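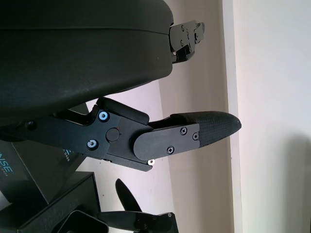
A gripper finger at close range, blue screws and all. Nothing in its grasp.

Can it do the dishes yet?

Every spring somebody in the office forwards me a video of a robot folding a towel, and every spring I go and look at my own towels, which remain in the dryer. So this year I spent a few weeks asking people who work with the things the only question my household cares about. The answer, so far, is a drawn-out "well."

Start with the good news. Phúc Ung, who runs a small kitchen hardware shop called Grimel and has had an arm packing cabinet hinges since November, is happy with it. It picks a hinge, it puts the hinge in a box, and it does this 639 times on a decent shift without asking about the thermostat. The hinges arrive in the same tray, facing the same way, under the same light. Ung says the arm is the best employee he has ever had, provided you never hand it a different hinge. He did once. It spent the rest of the morning closing its fingers on air with great confidence.

My house has no tray. It has a sink, and in the sink there's a mug with a spoon in it, a lid from something, and a wine glass I should have washed on Sunday. Yung-ching Yen tests home robots at Siteo, and when I described the sink to her she laughed longer than I thought was polite. Most of her week goes to the last half inch. Getting an arm across a room to the neighborhood of a mug is pretty well sorted out, she told me. Closing two fingers on the handle, hard enough to lift it and softly enough to keep it a mug, is the part that eats the budget. A rubbery fingertip with some texture to it helps a good deal. So does a mug that holds still and isn't soapy.

Her team's current score on clearing a table is 3 place settings before a person has to step in. I pointed out that this beats my teenager. She said everybody says that.

Laundry is worse. Ivan Holovko has been trying to get a machine to match socks for Pendach, a linen service that would very much like to stop paying people to do it. A sock, he says, has no shape until you pick it up, and then it has one you weren't expecting. They ran 1000 socks through the system over the winter. Roughly 200 came out as pairs that an ordinary person would wear to work. The rest were what Holovko calls "optimistic." He has kept a few of the optimistic ones and was wearing them when we talked, one gray and one navy — I would have let it pass.

The shop floor is a kinder place for all this, and Heiðrún Ingvarsson at Ravn thinks it will stay that way for a while. Her machines sand, glue and stack. What she'd like is one that sweeps up afterward. She has been quoted a price for that and could, by her own figuring, buy a broom for every resident of her town and have money left over for dustpans. In the meantime the sweeping is done by whoever loses at cards.

I did find one dissenter. Oluf Fogh, who repairs grippers for a living and so has a certain interest in there being more of them, told me I was asking about the wrong chores. Forget the dishes, he said. Ask about fetching. A machine that can bring you one known thing from one known shelf is close, and for somebody with bad knees that's worth more than any number of folded towels. I wrote that down and have been thinking about it since, mostly while walking back upstairs for my glasses.

He also spends a surprising share of his day tightening screws. The joints work loose, the fingers start closing a hair off center, and the owner calls to say the robot has gotten stupid. Ten minutes with a driver and it's clever again. I asked whether there was a robot that could do the tightening. There is, he said, and it's in for repair.

If you've got a machine at home that really does a chore, start to finish, with no one standing over it, write and tell me which one. Dishwashers don't count. I've already heard from the dishwasher people.

Questions or corrections? Reply to this newsletter | © 2021 All rights reserved | Back to top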